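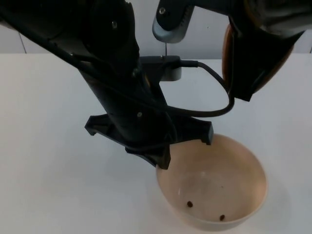

Omano Small-Parts Policy Package
Two-arm bench configuration, research release
Last revised January 2025

Overview

Omano is a trained control policy and matching demonstration set for picking up small, irregular items from an open container. It was written for labs that already run a two-arm bench and want a working baseline they can retrain. The package covers one task family: taking coffee beans out of, and putting them into, a round bowl. Coffee beans were chosen as the test item. They vary in size, they roll, they have a flat face and a curved one, and they are cheap to replace.

The method is described in an internal report by Debora Rizzi and Arturo Marino. This page covers what ships, what it needs, and how it performed on the reference bench.

Method

The policy is trained by imitation. An operator drives the arms through a leader rig, and the joint positions, gripper openings and camera streams are recorded together. The network predicts a short run of future actions at each step instead of a single action. The run is then blended with the one before it, which keeps the fingertips steady when they are close to the bowl.

Training is done in two stages. The first stage uses the full demonstration set of 4,000 episodes. The second stage uses a filtered subset of 1,520 episodes, picked by a contact score that Omano computes from gripper motor current. Episodes in which the fingers pressed hard on the bowl before closing receive a low score and are dropped. Both stages run from the same configuration file.

The contact score was the main subject of the research. Earlier releases filtered on task outcome alone. That kept many episodes in which the operator had dragged a bean up the wall of the bowl, and the policy learned to do the same. Filtering on contact removes most of these. It also removes some good episodes with thick fingertips, so the threshold should be set again if the fingers are changed. 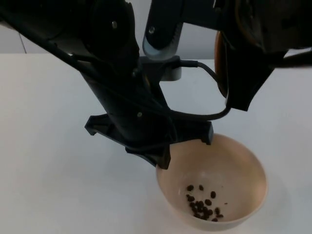

Bowl fill has a strong effect on the result. With a loose pile, the policy can close almost anywhere over the group and come up with something. With only a few beans left, it has to aim at one, and the bowl wall limits the angle of approach. The demonstration set is therefore weighted toward low fill. Users who record their own data should do the same, and should log the starting fill of every episode in the header field provided.

Reference results

Evaluation used 50 trials per condition, with the bowl moved by hand between trials. A trial was scored as a success if one bean was lifted clear of the rim and held until the end of the run.

Loose pile, full training set: 41 of 50
Loose pile, filtered second stage: 46 of 50
Few beans, full training set: 22 of 50
Few beans, filtered second stage: 35 of 50

Failures in the last condition were mostly closures beside the bean. In 9 of the 15 failed trials the fingertip met the bowl wall first and the bowl shifted. No attempt was made to fix the bowl to the table. A fixed bowl would raise the score but would not match how the package is meant to be used.

Package contents

Policy weights, first and second stage
Demonstration set with camera streams and joint logs
Contact scoring tool (command line)
Saker calibration routine for table height and camera pose
Evaluation scripts and blank score sheets

Requirements

Two six-axis arms with parallel grippers and readable motor current
One fixed camera with a clear view of the bowl
Plain, light, matte table surface
Cirillo runtime, current version
Workstation with one graphics card for inference

The second arm may be parked for single-arm trials. Its joint values are still read and must be present in the input, or the policy will not start.

Setup notes

Run the Saker routine after any change to the table or the camera mount. Route gripper cables so that the loop stays clear of the fingers through the full wrist range. A cable that tightens at the end of its travel adds load to the wrist, and the resulting drift looks like a calibration fault.

Known limits

Dark bowls have not been tested. Items smaller than half a bean are often missed. Two-arm handover is included as a script but was not part of the December evaluation and carries no reference score. Support for the Fekel fingertip set is in progress; until then, contact thresholds for those tips must be found by hand with the scoring tool's sweep option.

Licensing

Free for academic use. Commercial evaluation licenses are issued per bench and include the contact scoring tool source.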